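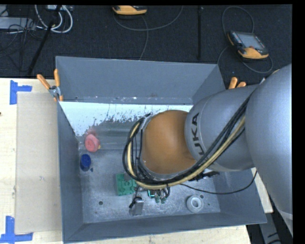 Ticket 818
Subject: Comments on Brilline's live replay still open after block list applied
Opened by: Effie Urquhart, Lunda Talent
Assigned to: Jessie Purves, Ornance Support
Opened: July 2023
Priority: High

Effie Urquhart wrote:
We manage the singer Brilline. She went live last night to talk about the tour and the replay is filling up with abuse. I loaded our block list (80 words) before she started and it caught nothing. Replay has passed 2,000 comments. She wants it left up, so deleting it is a last resort.

Jessie Purves wrote:
Thanks, Effie. Was the list saved to the account or to the stream? Please also send the file.

Effie Urquhart wrote:
Saved to the account. File attached. It's the same one we used in February for the album listening party and it worked then.

Jessie Purves wrote:
Found two problems.
1. The stream was started from a guest login, so account settings were not applied to it.
2. The file has 27 entries with a space at the end. Those won't match anything until the space is removed.

I cleaned the file and attached it to the replay directly. Comments are being rechecked now. Please don't switch the filter off while it runs or it will start over.

Effie Urquhart wrote:
Most of it is gone. Still seeing posts about her ex with the name spelled with numbers.

Jessie Purves wrote:
Turn on "Match similar spellings" under Filters > Advanced. It is off by default.

Effie Urquhart wrote:
On now. Those are gone too. A few fan comments went with them, can I get those back?

Jessie Purves wrote:
Yes. Open Hidden, tick the ones you want, choose Restore. They keep their original time. For the next live, have Brilline sign in with the main login before she starts.

Effie Urquhart wrote:
Restored. I'll change the login on her phone before the next one. OK to close.

Status: Resolved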